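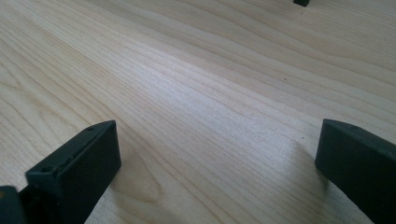

Gripper fingers keep missing thin stuff on a flat table, any ideas?

Posted by Flevinside, 28th February
3 comments · 5 shares

Hi all! I'm in a student robotics club and we're getting ready for the Starkley challenge in April. You clear 8 small parts off a tabletop and sort them by colour into trays, and I'm having the best time with it. We're using a two-finger gripper with black plastic fingers, and it's great on blocks and bottle caps. Flat washers and the plastic tokens are another story. The fingers close, the part skates away, and we come up with nothing. We've recorded 14 practice runs so far and it's nearly always the thin parts that get us. Do we change the fingers, or the way we come down on the table? The base rules say no suction and no magnets.

Filis

Oh, I love this problem! We fought it all last season. Two things helped us heaps. First, stick something grippy on the inside faces — we cut up a bike inner tube, and rubber shelf liner is fine too. Second, check how high your fingertips are when they close. Ours went up a touch as they came together, so they were level with the table when open and too high by the time they met the part. Put a sheet of paper under the tips, close them slowly and see if it comes free. If it does, lower your closing height a little and try again. Go gently so you don't gouge the table or strip a gear (ask me how I know).

Also, slow down the last bit of the close. It looks boring but it's so satisfying when a washer stays put!

Rivera

just use bigger servos

Starkley_fan

Bigger servos won't help if the part is sliding out. I'd try a thin lip on one finger only, like a little fingernail, and let the other finger push the part onto it. Print it as a clip-on so you can swap it between runs. Check the size limit in your rule book first, as ours counted add-ons. Good luck, and please post how you go!

Recent posts
Best glue for printed gears?
Our arm drifts after 1,000 cycles
Colour sensor mixes up orange and red
Starting a robotics club at a small school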